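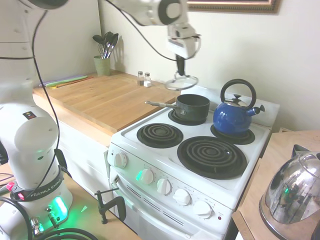
Lid work at the Daverside kitchen bench, with the Franka arm holding a glass one.

24 shares | 16 comments

I went to Daverside to talk money. My host runs equipment planning for the kitchen bench there, and I wanted to know what a person budgets for once the arm itself is paid for.

"Everything the arm touches," she told me, laughing. "Pans, lids, shakers, more lids!" She keeps a line called Fusen (after her old spreadsheet, don't ask) for household stuff, and it's capped at $1,000 a year. 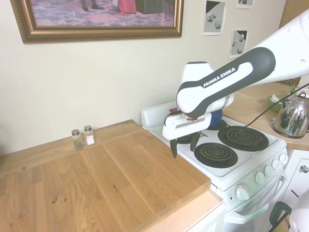 Fingers were the next thing I asked about, and I got an earful. She buys spares from Flerkov at $70 a pair and wishes she'd ordered more in January. The plain black ones on the white gripper are what she plans around, and she won't pay for anything fancier until they've handled every lid she owns. "I'd love the soft ones," she said. "Ask me next year."
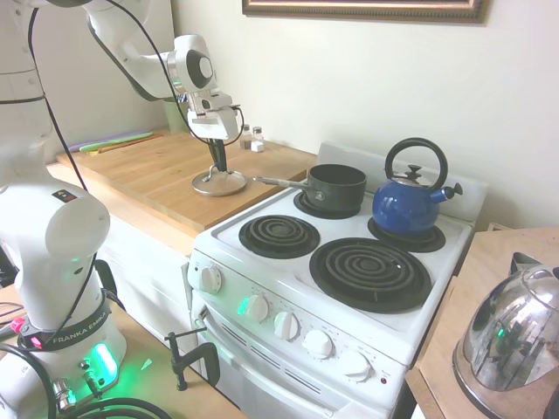 What she'd buy first

"Clamps and a solid table," she said, before I'd finished the question. Then a second stove, if Pyo ever sends the quote she's been waiting on. She wants the same coil type so the knobs and burners stay familiar.
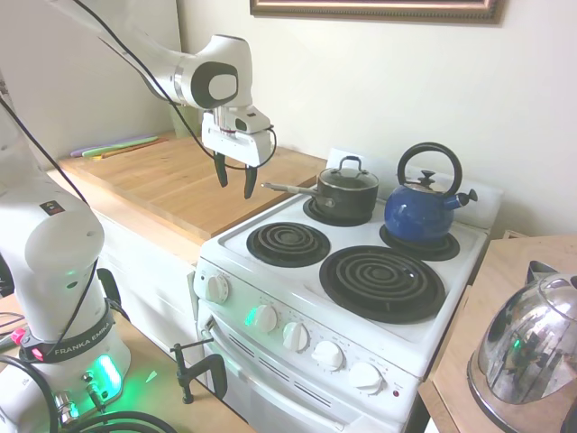

Cookware gets replaced in sets now, a rule she made after one too many odd lids. I asked whether the saucepan with the loop-handled glass lid and the blue kettle beside it counted as a set, and she gave me a look. "Those are two lines," she said. "Lids are their own line, too." She's putting in for a bigger cap this time and thinks she'll get half of it.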